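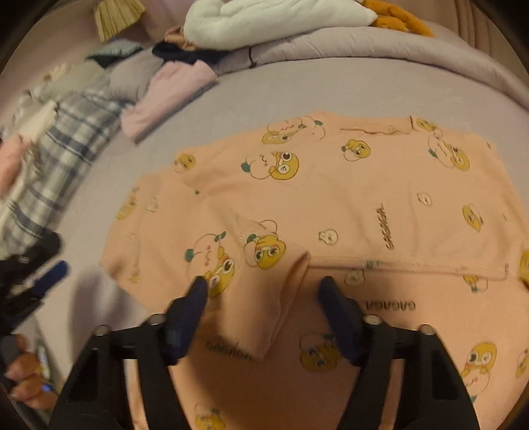

Printed garment, partly folded, on a pale grey surface

Unit 4: Regional labels and the single

Read the Trerkum chapter before class. Most small labels pressed 200 copies of a first single and waited. Prendosia pressed 890, sold roughly 66 at shows, and sent the rest to radio. Listen for the organ on side B of the Tomoana record; the same player is on 17 Famex sessions.

For discussion: why did the B-side often get more airplay? Bring notes on two songs. Papers are due in March.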